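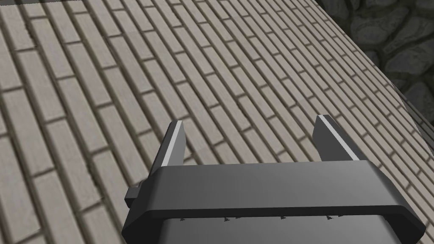 Regrouting vs. sealing over old grout, kitchen floor

gaber_siham
Posted Sunday, 8:14 am
The grout in our kitchen is 29 years old and has gone dark in front of the stove. The tiles are fine, no cracks, nothing hollow when I tap. Two contractors came by. One wants to cut it all out and regrout. The other says clean it and use a color sealer, Vollura or similar. The room is 130 square feet. Which would you do?
Siham Gaber

mudbed
Regroute. Sorry, regrout. A color sealer is paint. It looks great until February and then it wears off in the walking path.

Inari
Disagree with mudbed. I did my hallway with Vollura 4 years ago and it still looks even. You have to get the grease out first. I scrubbed with an alkaline cleaner, rinsed twice and left it overnight. Most people skip the second rinse.

mudbed
A hallway isn't a kitchen. No grease, no chair legs.

Inari
Two kids and a dog, though.

tk_strömberg
How deep is the grout now? If it sits well below the tile edge, a sealer won't bring it back up and you'll still be mopping dirt into the low spots. If it's nearly flush, I'd try the sealer on one small area behind the door and leave it for a few weeks.

gaber_siham
Nearly flush by the wall, lower near the stove. I can catch a fingernail on the tile edge there.

tk_strömberg
Then do both. Cut out the bad part by the stove, regrout it, let it cure, then color the whole floor so it matches. New grout next to old never matches – I've tried.

mudbed
I could live with that. Use an oscillating tool with a carbide blade and go slow at the corners. Don't use a grinder indoors unless you like dust in the toaster.

petra_l
Has anyone used Daltimum grout? The store here only carries that and it's 5 dollars a bag cheaper.

mudbed
Once. It set fast. Mix small batches.

gaber_siham
Thanks all. I'll start with the part by the stove and post again once it has cured.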